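Chapter 6
Round Things and the Dishes That Hold Them

A ball on a flat table has one point of contact and will roll at the slightest push. The same ball in a bowl comes back to the lowest part when it is disturbed. Cooks, potters and toy makers have used this for a very long time, and it is the starting point for the work in this chapter.

We shall look at 3 matters: the shape of the dish, the shape of the thing placed in it, and the surface on which both stand. The notes assume you have read Chapter 5 on friction and have kept your table of results from the Hasley exercises. 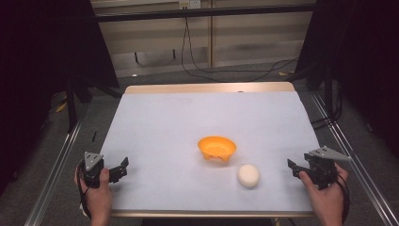 A bowl with a wide, flared side will take a ball of almost any size that fits within the rim. How firmly the ball sits depends on the slope of the side and on how far up it the ball touches. Light balls need more care than heavy ones, as a draught or a knock to the table may shift them.

An egg is a harder case. It has a long axis and a short one, and left alone on a table it lies on its side. To stand it upright we need a cup that meets it in a ring, well above its lowest point.

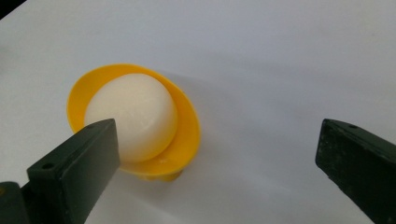
Fig. 6.1 A white egg upright in a yellow egg cup with a wide rim.

The width of the rim has little to do with the grip on the egg. It does make the cup easier to pick up. In the Voyle method, which we follow here, cup and egg are always treated as two separate bodies.

The table comes last in our list but should be seen to first. Clear it, wipe it and check it with a spirit level in both directions.
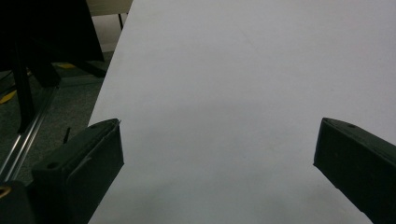
A slope of 5 mm across the width is enough to spoil the rolling tests in Section 6.2. If you can't level the legs, turn the work so that the slope runs away from you and write this down beside your results.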